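El turno de noche

La llamada entró un viernes, pasadas las dos de la madrugada. Un hombre dijo que había alguien en la planta baja de la nave 237, en el polígono de Brerunura, y colgó. El inspector mandó una patrulla y siguió con el café.

La puerta no estaba forzada. Dentro encontraron la caja fuerte de Sandhu abierta y vacía. Faltaban 2.538 euros y el libro de registro de enero.
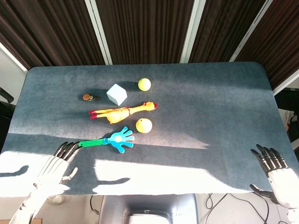
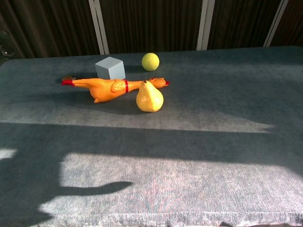

La pelota de tenis y el cubo, sobre la mesa.

Por Matilde Arrizabal
Relato breve

El inspector se quedó mirando la caja. El dinero no le parecía gran cosa. Lo que le molestaba era el libro. Un ladrón de paso no se lleva un libro de registro.

Llamó al encargado, que vivía en Stuvmont, a media hora por la carretera vieja. Llegó con el abrigo encima del pijama y preguntó primero por el dinero.

—¿Quién más tiene la combinación?

—Mi hermano. Pero está en Flonham desde el lunes.

El inspector apuntó el nombre del pueblo. Luego telefoneó a la única pensión de Flonham. La mujer que contestó tardó en entender la pregunta. El huésped había pagado 300 euros por la semana, dijo, y se había marchado antes de cenar.

El encargado lo oyó todo. Se sentó en un cajón y se abrochó el abrigo hasta arriba.

—Fue él quien llamó —dijo—. Le conozco. Habrá llamado él.

El inspector pidió que le pusieran otra vez la grabación.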